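Transfer line update: what changes in Hall 2

Most of you in the Stenell building will have heard by now that crate transfer is going over to a two-handed robot. Izzati Yeoh's team at Skustumon has been working on it since February, and everything so far has been done in a simulated copy of the hall, with the roller conveyors, posts and crates laid out as the people on the line would meet them. The job is the one we do by hand today: take a crate at one conveyor, turn, set it down on the next.

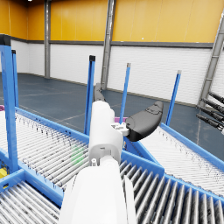 Simulation view of the arm over the roller conveyors.

What changes for the transfer crew is mainly the lifting. At present two people per shift move crates between the lines, swapping with the packing bench every couple of hours. Under the new arrangement one person stays at the transfer point as line minder and the other goes to packing or goods-in. No posts are being cut. Ikhsan Kwok has the draft rota and would like comments on it before it is fixed.

The line minder clears jams, checks labels and stops the robot when something is wrong. It is a job with more standing and watching in it than the present one, and several people have said they are not keen on that.
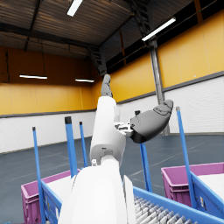
Kurniawati Saragih raised this at the last shift meeting and asked for the minder's turn to be kept short. The draft now says 2 hours at most, followed by a move to another task. Training takes 14 hours, spread over a fortnight and paid at the normal rate. There are 15 places in the first group, and names should go to Ikhsan.

Agency staff will be trained in the second group. Until then they should not be put on the minder's rota, even to cover a break.
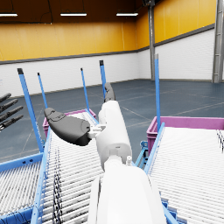
Crates and handling

The Kaltano trial covers one crate size only. Odd sizes, damaged crates and anything over the weight limit will still go by hand, with the lift table. We expect some 300 crates a shift to go through the robot once it is running, and fewer than that in the opening weeks.
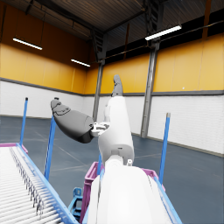 Tirta Yusof has been collecting questions from the night shift, and most are about space. People want to know where they can stand and how they will get to a jam. In the simulation the magenta crate is directly beneath the forearm, and a person reaching for it would have to put their hands under the arm. For that reason the rule will be to stop the robot first, every time, however small the job. Walking routes will be marked on the floor before the first live shift. Further questions can go to Tirta or to Izzati.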